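Forums Browse Tags Log in

Workspace > Furniture > Desks and layout

Chair clearance around a shared desk

skistelia7
We have one dark gray desk with white metal legs in the middle of the room, with black office chairs around it. The back wall is exposed brick below and white paint above. The chair on the brick side has to roll back far enough for a person to get out. 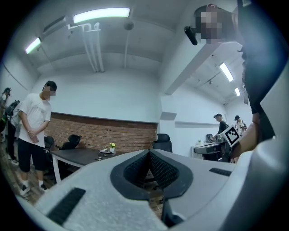 I would like to keep the desk central — turning it end-on to the wall is possible but moves the power cable. What clearance do people use?

Bolta1907
Measure from the desk edge to the brick, with the chair pulled out and someone seated. 100 cm is comfortable if no one walks behind. Add more if it is also a route to the door. Check that the chair back does not hit the brick when reclined.

oyelaran
get smaller chairs. ours have no arms and go right under

Cellance
Agree with Bolta1907. Mark the position with tape and use it for a week before moving the cable.

We use cookies to keep you signed in. Accept Settings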